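Notebook – Flalta cell, connector insertion, simulated runs
September 2, 2024
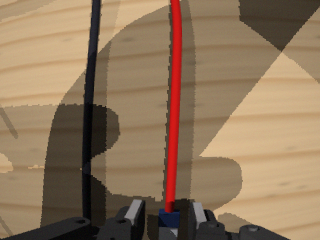
Fault under investigation: the policy drops out of its approach phase early and drives the plug down before it is lined up. 30 of 140 overnight episodes ended this way, all logged as force limit trips. First suspect was the cable model, as the red one has a bend in its middle section and Skjelbred changed the stiffness default in June. Froze the cable and reran. Same fault.

Second suspect is the shadow pass. The wrist view has a big hard-edged shadow over the wood, and the black cable nearly vanishes where it crosses it lower left. The edges are jagged, so the map resolution is too low. With shadows off, 2 trips in 140. Not zero, so something else contributes.

Checked the limiter too. It trips correctly but the arm holds position afterwards and keeps pressing. On the real arm at Kamonbridge that would be a safety matter – retract on trip must go in before any transfer. Ticket 499 raised against the Fevisance controller build, marked blocking.

To do:
– raise shadow map resolution, rerun same seeds
– randomise light direction
– pull force traces for the 2 remaining trips
– no hardware runs until 499 is closed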